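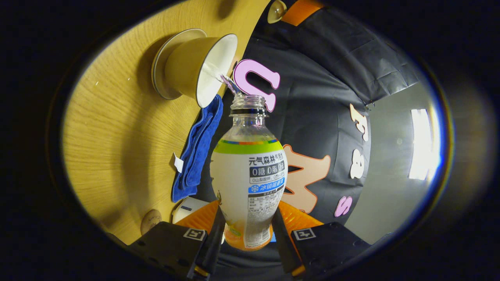

Reused drink bottles are fine for measuring and storing rinse water for the Jostow bench kit. Take off the cap and fill the bottle from a cup, keeping the stream thin so it goes down the narrow neck. Lay a folded towel on the table, like the blue one beside the bottle, before you pour. The label can stay on.

1. Wash the bottle and cup in warm soapy water and rinse twice.
2. Stand the bottle upright and hold it steady.
3. Tip the cup slowly over the open mouth.
4. Stop at 400 mL.
5. Wipe the neck dry and refit the cap.

Note: Change the water every four days.

Caution: Do not fill with boiling water. Plastic bottles may lose their shape.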